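Why Do Carpets Feel Warmer Than Tile?

Get up on a chilly morning and walk from your bedroom into the bathroom with no socks on. Brrr! The bedroom rug was fine, nice even, and then your toes hit the tile and you hopped. Most people would tell you the tile is colder than the rug. It sounds right, doesn't it? But if you put a thermometer on the rug and another one on the tile, and left them both there all night in the same house with no sun shining on them and no heater under the floor, they would very likely show the same number.

So what is going on with your feet?

To sort this out we need to talk about heat, and about the way it likes to travel. Heat always moves from a warmer thing to a cooler thing. It moves out of a mug of cocoa and into your hands. It moves out of your hands and into a snowball (which is why the snowball melts and your fingers ache). Your body is a warm thing, quite a lot warmer than most rooms, so heat is leaving your skin all day long, and you don't usually notice because your body keeps making more.

Now, your skin doesn't work like a thermometer. There are tiny nerve endings in it that notice temperature, but what they notice is how warm or cool your own skin is getting, and how fast. If heat rushes out of your foot in a hurry, your skin cools down quickly and the message that goes up to your brain is "Cold!" If heat only dribbles out, the message is more like "Oh, this is okay."

Tile lets heat rush. Stone does too, and metal is the fastest of them all. We call materials like that good conductors. Carpet is a slowpoke, and the word for a slowpoke is insulator.
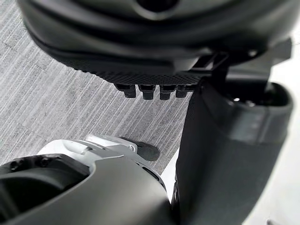 A carpet is a slowpoke mostly because of air. I know that sounds odd, so get down on your hands and knees sometime and have a really close look at one. It's made of thread, and the threads are made of hairs much thinner than the ones on your head, all twisted and looped together, and in between them are little pockets of air, more than you would ever want to count. Air is a very poor conductor when it can't move around. Trapped in those little pockets it just sits there, and the heat from your foot has a hard time getting through it.

The same trick is used all over the place once you start looking. Birds fluff up their feathers in winter to hold more air. A wool sweater does it. So does the puffy stuff inside a sleeping bag, and so does the thick coat on a sheep, who had the idea long before we did.

People have been using wool on floors for a very long time, too. The oldest whole carpet anyone has found is more than 2,000 years old! It was buried in a tomb in the mountains of Siberia and stayed frozen in ice, and you can still see the deer and the horsemen on it.

A reader named Ikhsan Wuisan wrote to us from Salinas last September with a very good question. He wanted to know: if a carpet is warm, will it melt an ice cube faster than the bathroom floor will? I love this question, because the answer surprises nearly everyone, and you can try it for yourself.

You will need two ice cubes of the same size, two small squares of plastic wrap, and a grown-up who doesn't mind. Lay one piece of wrap on a carpet and the other on a tile floor, in rooms that feel the same. Put an ice cube on each piece and go away for 5 minutes. When you come back, see which one has the bigger puddle.

It should be the one on the tile, the floor that felt cold! The ice is cooler than either floor, so this time the heat is going the other way, out of the floor and into the ice. Tile hands over its heat quickly. Carpet hangs on to it, and the ice lasts longer.

Wipe up the puddles when you're done, please, and if you have any ice left over, try it again with a metal baking sheet and a folded towel. See if you can guess first.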